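Travel Help Exchange
Cruising and small-ship holidays

Missed embarkation and joining at the second port
Posted by Kieran Entwistle

I should be grateful for guidance from members who have experience of joining a small-ship cruise after its first day. My wife and I hold a booking for a coastal voyage in August, departing from Brimumcombe and calling at 4 ports before it returns. The vessel is the Furnow, which carries 50 passengers. My wife has since been asked to attend a professional hearing on the morning of departure, and we do not expect to reach the quay before boarding closes at 3 p.m.

The second call is at Marti, where the ship is due to arrive at 11 a.m. on the following day and remain until early evening. We could reach Marti by train without great difficulty. My questions concern the formal position. Is a passenger entitled to board at a later port, or does this depend on the consent of the line? Should we expect a refund for the night not spent on board? Would our travel insurance, which was arranged separately, remain in force if we knew in advance that we would miss the original departure?

I have read the booking conditions twice. They state that a passenger who "fails to present at embarkation" will be treated as having cancelled, but they are silent on passengers who give notice. The fare was £700 each, paid in full. Our booking was made through an agent, Orniva, whose office has acknowledged my message but has not yet replied to it.

We would also welcome advice on luggage. The line collects cases from the home address two days before sailing, and I am uncertain whether ours should travel with the ship or with us.

Reply from Arvo Harju

The matter rests with the line. A cruise ticket is ordinarily a contract to travel between the ports named on it, and boarding elsewhere requires the written agreement of the operator. On small ships this is often given, provided that the request is made early and that the port in question has the means to check passengers in. At some calls there is no terminal and passengers are brought ashore by tender, in which case a joining passenger must be met by the ship's own staff at a stated time.

Mr Entwistle should take the following steps, in this order.

Write to Orniva and ask that a request for late embarkation be passed to the line. As the booking was made through an agent, the line will very probably decline to deal with him directly. The message should give the booking reference, both passengers' names as they appear on their passports, the port and the proposed time of boarding.

Request that the reply confirm three matters: that the booking will not be marked as a failure to present, that the cabin will be held, and that the names will appear on the passenger list for the second port. A telephone assurance is of little use at a quayside gate.

Obtain the port agent's name and telephone number for Marti. The ship's itinerary may be altered for weather, and the port agent will generally be told of a change before anyone else on shore. If the call were cancelled, the passengers would be responsible for reaching the next port at their own expense, and I would advise that the route to it be looked into beforehand.

With regard to a refund, none should be expected. The cabin is held empty for the first night and cannot be sold to another party. Certain lines make a small gesture in the form of credit to be spent on board, but this is discretionary.

The notice period varies. I have known 11 days to be sufficient, although I would not leave it so late where it can be avoided.

Reply from Reijo Lahtinen

We did this once on a different line and there was no difficulty. We stood on the pier with our passports and were taken aboard. I do not recall signing anything. The lunch service had already finished, so members may wish to eat beforehand.

Reply from Georges Sfeir

I would add some remarks to Mr Harju's reply, with which I am in general agreement, and would caution members against relying upon the one that followed it.

Insurance requires separate attention. The usual "missed departure" section of a policy covers unforeseen events, such as the breakdown of a vehicle or the failure of public transport. A hearing of which the policyholder has been notified is not unforeseen, and a claim for the lost night or for the rail fare would in all likelihood be refused. The more serious question is whether the remainder of the cover stands. Mr Entwistle should inform the insurer that the holiday will begin at a different place and ask for acknowledgement in writing. Medical cover in particular should be confirmed from the time of leaving home.

It would also be prudent to ask whether the hearing can be moved. Such bodies will often consider a request where travel was booked before the notice was issued, and a copy of the booking invoice is normally accepted as evidence.

On the subject of luggage, my recommendation is that the cases remain with the passengers. If the collection service is used and the passengers are then prevented from joining, the cases will complete the voyage without them, and their recovery can take nearly as long as the cruise itself. The collection must be cancelled expressly — it is not withdrawn automatically when the boarding port is changed. Medicines and documents should be kept in hand luggage in either case.

Finally, passengers who join late will have missed the safety drill. They will be required to attend one individually, usually before the ship leaves the port at which they have boarded. Time should be allowed for this, and I would suggest arriving at the quay no later than 2 p.m., even where the ship is not due to sail until the evening.
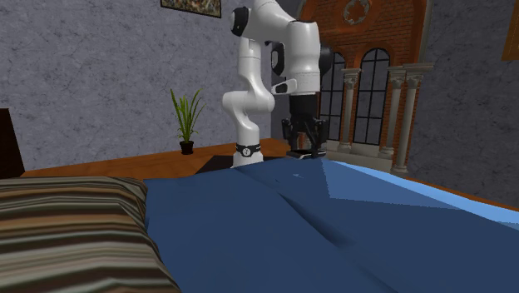

Any member who has joined this particular vessel at Marti is invited to add the details of the meeting point, as the arrangements there may differ from those I have described.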